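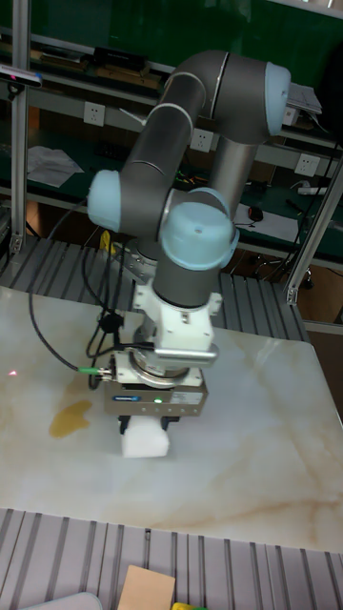
Robot Cell Technician, Fault Investigation (fixed term)
Cesora, Terkach site

We are hiring one technician to work on a fault we have not been able to close. Our wiping cell uses a six-axis arm with a parallel gripper holding a foam block. It cleans spills from a stone-look tabletop. In December the arm kept pressing down after it had reached the surface. The force limit should have stopped it at 20 newtons. It did not, and an operator used the emergency stop. The block was crushed and one gripper finger was bent. No one was hurt.

Since then the cell has run only at reduced speed with a person at the stop button. We have logged 2,939 wiping cycles under those rules. The same fault has come back in 10 of them, always in the first moments of contact and never at the same spot on the table.

What we have ruled out so far: the tool weight setting, the table height in the program, and the power supply. What we have not ruled out: the cable run from the gripper back along the arm, the zeroing of the force reading before each wipe, and a delay between the controller and the safety program written by our supplier, Grakitz. 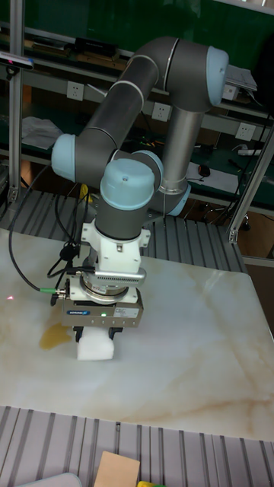 The job is mostly bench work. You will:

Run contact tests on the cell and write up each one the same day
Check and replace tool cables and connectors
Compare the force log with the arm's position log, line by line if needed
Draft the incident report with Mirela Batista, who runs the cell
Stop the work whenever you think it is unsafe — you do not need to ask first

You should have worked with industrial or collaborative arms before and know how to lock one out. You need to be able to read a wiring diagram and write a short script to sort log files. Experience with force control helps a lot. A degree is not required.

Hours are 40 a week, starting at 8 a.m. The contract is for six months and may be extended to cover the second cell at our Meireles site, which has the same gripper and is shut down until this is settled.

To apply, send a resume and one page about a machine fault you worked on, including what you got wrong along the way. Address it to Tainá Batista in hiring. Interviews are held at Terkach and include an hour at the cell with the power off.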